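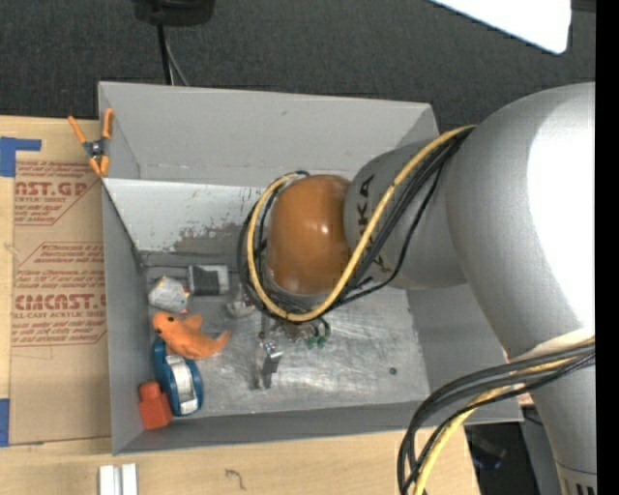 News > Local Business > Wernevar

Marciniak to move parts storage to Drurker site

Marciniak will move its spare parts storage from Hoturmont to a leased unit on the Drurker site in Wernevar, the company said Saturday. The transfer is scheduled for December.

The new unit has 3000 square meters of floor space on one level. The Hoturmont building is split over two floors connected by a single freight elevator, and its lease will not be renewed. Shelving from the upper floor will be reused. The ground-floor racks do not meet the current load rating and will be scrapped.

The company employs 32 people in storage and shipping. Zorica Kos, operations manager, said all of them have been offered positions in Wernevar and 18 have accepted so far. A shuttle bus will run from Hoturmont for the first six months.

Orders placed during the move will ship from temporary stock. That stock is limited to the 405 part numbers with the highest turnover. Delivery of other items may be delayed by up to nine working days.

The town has approved the change of use for the unit. A separate application for a second truck entrance on the north side is still under review, and deliveries will use the existing gate until a decision is made.

Related items
Wernevar bridge weight limit extended
Bus timetable changes for Hoturmont
Drurker site drainage work completed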